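Skundlow Table-Top Orbit Globe
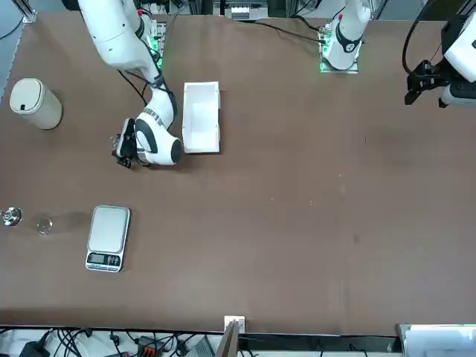

If you have ever tried to explain to a class why an astronaut passes over a different bit of the Earth on every lap, you'll know how quickly the arm-waving starts. The Skundlow is a desk globe with a thin steel ring around it, and on the ring sits a bead that stands for the spacecraft. Wind the handle and the bead goes round while the Earth turns slowly underneath. After three or four laps people simply see it! It takes up very little space, so a broad brown tabletop has far more room than you need, and you can lay a shallow white tray next to it for the spare beads and the pencil (they do roll). We've been selling teaching models at Rampersad for years and this is the one we keep getting out to play with ourselves.

How it works

The ring tilts and locks at whatever angle you like. Set it low and the bead stays near the Equator, as many of the early crewed flights did. Tip it up steeply and you get a path that runs near both poles and covers almost the whole planet in time. There is a soft pencil holder on the bead, and the globe's surface wipes clean, so you can draw the track of a flight and rub it out again. Children love this part, and so do their grandparents, who often want to draw the flights they listened to on the wireless.

The globe was drawn for us by Lustard, who make proper wall maps, and the coastlines are lovely. Place names are kept to a minimum so that pencil lines stand out. Tracking stations from the early years of spaceflight are marked with small red dots, and the booklet has a page on them.

What you get

Globe, 200 mm across
Steel ring with tilt lock
Base with winding handle
7 spare beads in different colours
Two soft pencils and a cloth
Booklet, "Going Round", with lesson ideas and flights to plot

Weight without the box is 392 g, light enough to carry between rooms in one hand. No batteries, no plug.

Setting up

Allow around 200 seconds the first time — the ring clips into the base and the globe drops in from above. Turn the handle gently clockwise. If the bead sticks, wipe the ring with a dry cloth, and please don't oil it, as the oil gets on the map.

Goes well with

The Cirau launch tower kit, in card, which stands beside the globe very nicely and takes an afternoon to build.

Spare rings, beads and pencils are all sold separately. School orders can be sent in by post or through the order form.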